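Tenant Support > Furnished Units > Bedroom Storage > Ticket 158

Print this page | E-mail this page

Subject: Cubby shelf in small bedroom, things roll out of it
Opened by: Manee Yensuk
Handled by: Győző Vincze, Grellent Furnished Rentals
Opened: 21 June 2026
Status: Closed, with grumbling

Original report (Manee Yensuk)

The white cubby unit in the small bedroom of the Siriwan Street apartment does not hold round things. I put a ball in a cubby, I turn to get the next one, and the first one is on the floor and heading for the bed. Under the bed is a region I have visited more this month than I have visited my mother.

I own a fair number of balls. Some are for the dog, some are for my shoulder, and the rest came with my nephew and did not leave with him. Your listing said "ample open storage for all your belongings." I would like the listing or the shelf corrected, whichever is cheaper.

Reply 1 (Győző Vincze)

Thank you for the report. Our inventory has the shelf down as a Baveo, open front, open cubbies, no doors. It is meant for folded clothes, books and baskets. Could you check the following?

- Are the feet of the unit all touching the floor?
- Is the unit flat against the wall, or is it leaning?
- Does the ball roll forward, backward or sideways?

If you have a spirit level, please lay it on one of the middle boards, front to back.

Reply 2 (Manee Yensuk)

I do not have a spirit level. I have a ball, and it has been giving me readings all week. Forward, every time, at a dignified pace. All the feet touch. The unit looks flat to the wall, but the wall has never struck me as trustworthy either.

I tried the cubbies in the left column and the middle column. Same result. I did not try the bottom row, where falling out hardly counts as falling.

Reply 3 (Győző Vincze)

I stopped by with a level while you were at work, as agreed. The floor slopes away from the wall by 3 mm over the depth of the unit. Nothing is wrong with the shelf itself. I slid thin plastic shims under the front feet and checked again, and the bubble now sits in the middle on every board I tried.

Please put things back and let me know.

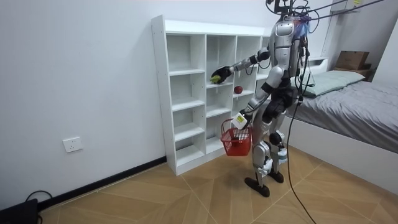
Tidying resumed the same evening, and I can report progress of a kind. I went by the old rule of one ball to a cubby, so that when something escapes I know which address it left. The dark red ball is sitting in its cubby in the picture as though it pays rent there, with the tennis ball held just above the shelf next door and the little red basket still waiting to be emptied. Before the shims, the red one would have been over the edge by the time anyone got to its neighbor. So: better. I would not say cured. If I shut the bedroom door with any feeling, the tennis ball reconsiders.
- M. Yensuk

Reply 5 (Győző Vincze)

Glad to hear it. Door slamming is outside the scope of the shims. Two options:

1. Stick a low lip along the front edge of the cubbies you use for balls. We have clear adhesive strip in the store room, Promix brand, and I can leave you a roll. It comes off with a hair dryer. Please do not screw anything into the boards.

2. Leave the balls in a basket and put the basket in the cubby. You mention that you have a basket.

Also, please don't use the rows of small holes on the side panel to hang things. A previous tenant did, and we had 94 emails about it.

Reply 6 (Manee Yensuk)

Ninety-four emails is a beautiful thing and I would like to read them.

Regarding option 2, the basket is how the balls get from the floor to the shelf. If they stay in the basket, then the shelf is holding a basket, and I am a person with a very tall white basket stand. I realize this is what your Reply 1 was politely getting at. I resisted it then and I resist it now.

I will take the Promix.

Reply 7 (Győző Vincze)

Roll left in your mailbox. Wipe the board edge with a damp cloth first and let it dry. Press for a full minute. The instructions say thirty seconds, and the instructions are optimistic.

Reply 8 (Manee Yensuk)

Strip is on in 2 cubbies. I cut it with kitchen scissors, so one end has a slight wave to it, which I am calling a feature. Test procedure was as follows:

Ball in, door closed gently: stayed.
Ball in, door closed like a person: stayed.
Ball in, dog introduced to room: ball left, in the dog.

I accept that the last result is not a fault in the furniture.

One more item while the ticket is open. The listing still says "ample open storage for all your belongings." I suggest "most."

Reply 9 (Győző Vincze)

Passed to the listings desk. They rewrite the text every November, so please be patient. The shims stay in place, and if you move the unit to clean behind it, they go back under the front feet, thick end toward the room.

Closing the ticket.

Note added after closing (Manee Yensuk)

Moved the unit to clean behind it. Found a ball. It isn't one of mine.

Print this page | E-mail this page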